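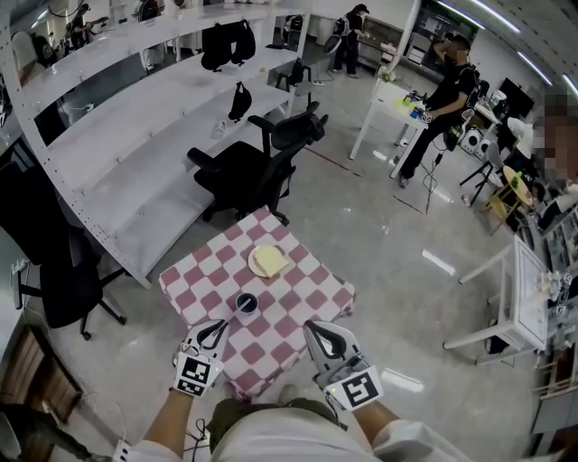 Skarkodano pair in use at a table setting with plate and cup.

Skarkodano Hand-Held Gripper Pair
By Sevorby. Sold as a left and a right. Please don't ask us for two lefts.

Price: $3,492 per pair, markers and cables included
Weight: 23 ounces per hand
Cable: 60 inches
Warranty: three years, coffee excluded

Somewhere in your building there is a person who can lay a table, clear it and lay it again while talking about something else entirely. You would like a machine to do some of that. The usual way to go about it is to hire an engineer to watch the person, write down what they appear to be doing, and get most of it wrong at considerable expense.

The Skarkodano pair goes straight into the hands of the person who knows the job. They do the work with the grippers in place of their fingers, and the recording goes to whoever is training your robot. There are no joysticks and there is no simulator. There is a certain amount of dropping things at first, and we recommend starting with crockery you have never liked.

What it changes at work

Bataineh runs the dining room and kitchen for a large office campus, and has been using the pair since January. Management had braced for a revolt. What they got was a dispute over whose way of clearing a table was the right one, which had apparently been simmering for years and now had equipment.

"I've been told I do it wrong by four supervisors," says Harriet Strickland, who works the lunch side. "Then they asked me to record it so the robot could do it like me. I did ask for that in writing."

Some things have changed there. Recording is now a paid job with its own line on the rota, in short turns, and people swap out when their forearms complain. The robot does a share of the late clearing, slowly, in the manner of a guest trying to be helpful. The evening crew finishes a little earlier. They also spend part of the time they've saved picking up after the robot, and Bataineh's managers would like it known that they are aware of this.

Nobody's job title has improved much. If you are thinking of buying the pair so that you can skip the conversation about who does what once the machine works, we'd suggest having the conversation first. It costs less than the grippers and can be held over lunch.

Holding things

The fingers are made for the ordinary contents of a table. Cups, plates, sticks, bits of packaging and the thin awkward objects that roll away if you look at them too hard are all fair game. Each finger closes as your hand closes, so you'll feel clumsy for a while and then stop noticing.

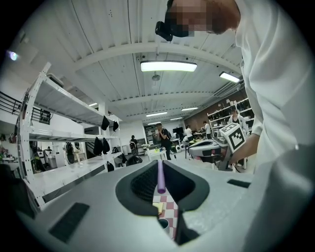
The part people take longest to get used to is working with both hands at once. Most of us have one good hand and one that comes along to hold the plate. The grippers make that embarrassingly plain. Fadi Zoubi, who looks after training at Sevorby, tells new users to give the weaker hand the boring job and leave it there until it earns something better.

Printed black-and-white markers go on each gripper so its position can be followed. Keep them clean and keep your sleeves off them. Don't decorate them. One customer added a smiley face and lost an afternoon.

The pair can be used seated or standing. A small table is fine, and so is a busy room, provided your colleagues can resist reaching in to move the cup somewhere better.

In the box

Left gripper, right gripper
Two cables
Printed markers, plus spares for the ones you'll get soup on
Spare finger set
Quick start card, which is read mostly by people packing it away again

Not in the box: a headset, a robot, a tablecloth, or the patience of your night shift.

Questions we get from the floor

Will it make me faster? No. You will be slower than you've been since your first week. The recordings are still useful, and careful ones beat quick ones.

Can my boss use the recordings to time me? The pair can't stop a boss from doing anything. Bataineh put it in the staff agreement that recordings are for training the machine only, and we'll send you their wording if you want to borrow it.

Do they come in a smaller size? Yes, at the same price. Tell us when you order.

Orders leave our warehouse by 3 p.m. if they reach us in the morning.

Related items
Skarkodano spare finger set
Marker sheets, wipe-clean
Tarkov charging shelf
Tarkov wall hooks for grippers
Sevorby carry bag, black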